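### 3.2 Wartung der Handgelenkkamera

Die Zelle in Gastberg wird vor jeder Schicht geprüft. Birdie Mahmoud reinigt das Schutzglas der Handgelenkkamera, kontrolliert die Kabelführung und nimmt ein Referenzbild auf. Bilder ohne scharfe Kanten (Abb. 2) gelten als nicht auswertbar – die Kalibrierung wird dann nicht gestartet. 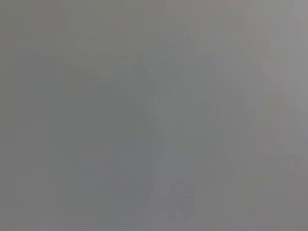

*Abb. 2: Bild der Handgelenkkamera, nur weiche Grauabstufungen ohne erkennbare Konturen.*

Die Schrauben des Kamerahalters werden alle 60 Betriebsstunden nachgezogen. Bis September fielen im Protokoll 241 Prüfungen an. Nach einem Tausch des Halters dauert die neue Hand-Auge-Kalibrierung nahezu zwei Stunden.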